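Winter House Tips I Still Believe In (and Several I Don't)

Every fall the same list of winter advice gets passed around Dudmont, usually with a snowflake clip-art border. Half of it is fine. The other half seems to have been written by someone who rents in Florida. We're at 3,417 feet and the house has been through enough Januaries for me to have tried most of it.

Raking the roof

A roof rake works. I'll say that up front so I can complain about the rest. Mine is a Grameo with the extension poles, bought at Istamis Hardware, and the clip that joins the second pole to the third is junk. I wrapped it with electrical tape the first week and have rewrapped it every winter.

Pull the bottom few feet of snow down after each storm. Stand off to the side of where it will land, on the ground. The list says to use a ladder for the "hard to reach spots." Don't. A ladder on packed snow, with you on it pulling a load toward yourself, is a terrible plan. If a spot can't be reached from the ground it can wait, or you can pay someone who has a harness. Look for the power line coming into the house before you lift a long metal pole.

Leave a thin layer on the shingles. Scraping down to bare roof takes the grit off, and you'll find it in the gutters in March.

The pantyhose trick

You fill an old stocking with ice melt and lay it across the ice dam so it melts a channel to the gutter. Everybody's cousin swears by it. I have done it three times. It made a groove as wide as the stocking and the water went down it until the next cold night, when it froze again. Use calcium chloride if you try it, never rock salt, which is hard on metal and on whatever you planted under the eaves. I'd call it a way to buy an afternoon.

Heat cable

We had 40 feet of it put along the north eave by the people before us. It does keep a zigzag open. It also runs up the electric bill and does nothing about why the snow is melting up there in the first place. The money should have gone into the attic. Ours leaked warm air around the bath fan, the hatch and a chimney chase you could drop a cat down. Sealing those and adding insulation cost $753, doing the work ourselves, and the icicles that used to reach the porch rail are now the size of carrots.

Ask at the store before you foam anything near a chimney or flue. Ordinary spray foam does not belong there.

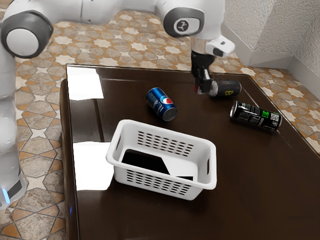
Nseir

Dripping faucets

This one I used to make fun of, and I was wrong, mostly. A thin trickle does help on a pipe that runs through an outside wall. It does not help every faucet in the house, and the list tells you to run all of them. Pick the one farthest from where the water comes in, plus any that has frozen before. Open the cabinet doors under the sink. Move the drain cleaner and so on if there are small kids around.

If a pipe does freeze, a hair dryer, starting at the faucet end with the tap open. No torches. I can't believe that still has to be typed, but a torch was the suggestion I got at the gas station.

Know where your main shutoff is and turn it once a year. Ours was painted over.

Pouring hot water on the steps

No. You get a very smooth sheet of ice with a nice shine on it. Same goes for the windshield, with the added fun of a crack.

Sand works at any temperature. Ice melt works down to whatever is printed on the bag, if you trust the bag — I take it with a grain of salt, sorry. The "pet safe" kind costs more and my neighbor's dog still limps on it, so wipe their feet either way.

Kitty litter for traction: the clay kind turns to paste. I tracked it over two rugs.

Cooking spray on the shovel

Works for the first ten minutes. Then it wears off and your gloves smell like a pancake house. Paste wax from the workshop lasts longer. Rub it on the blade indoors, let it haze, buff it. A candle stub does nearly as well.

Shovel at 6 inches even if it's still coming down. Two light rounds beat one heavy one, and the plow will bury the end of the driveway regardless of what you do.

Before the storm

Fill the kettle and a couple of big pots if you're on a well, because no power means no pump. Charge things. Bring the shovel inside — it is no use to you leaning against the shed on the far side of a drift. Clear the furnace and dryer vents afterward, from outside, by hand. That last one isn't on the list at all, and it's the one I would put at the top. Check the carbon monoxide alarm while you're thinking of it.

As for freezing a cup of water with a coin on top so you'll know whether the freezer thawed, fine, it works, but only if you remember the cup is in there. Mine has been behind the peas for a couple of years.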